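Trails > Section Hikes > Pack and Shelter Checks

Pre-hike check, with comments – Okville to Gredix shelter

3 min read

Ran through this Sunday night on the floor. Nine miles, one night out. Comments are mine, skip what you don't need.

1. Boots
Laces – ok. Left heel worn down but still has edge. Replace before December. Glue at the toe lifting a bit, pressed it back, will watch it.

2. Pack
Hip belt buckle cracked on one side. FAIL. Swapped in the spare off the old Plandex pack, fits if you thread it backwards. Shoulder straps fine. Rain cover has a pinhole, taped.

3. Stove and fuel
Valve seats ok, no hiss. O-ring dry, put a little grease on it. Lighter works. Second lighter dosen't – tossed.

4. Water
Filter flow slow, backflushed 3 times, better now. Spring before the shelter is not reliable late in the season so carry full from the Subramaniam Road crossing. Tablets in the lid pocket, check the date on the bottle.

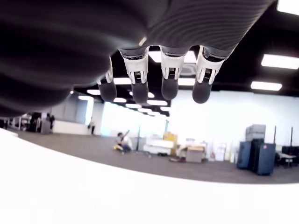
5. Shelter
Last visit, so recheck when you get there:
– floorboard by the left wall soft, don't put weight on it
– bear cable frayed near the pulley. Used it anyway, hung light
– privy door won't latch
– mice. lots

6. Route
Climb out of Okville is 1,000 feet, steep at the top, slick rock after rain. Poles. Blazes faded past the power line, easy to miss the left turn there. Bridge at marker 542 has one loose rail – cross one at a time, unbuckle your hip belt first.

7. First aid
Blister stuff low, restocked. Tweezers missing agian. Wrap ok.

8. Leave word
Plan on the fridge, out time 5 p.m. Headlamp charged. Spare batteries still to buy.

Questions or trail updates: use the contact page | © Okville Section Hikes | Back to top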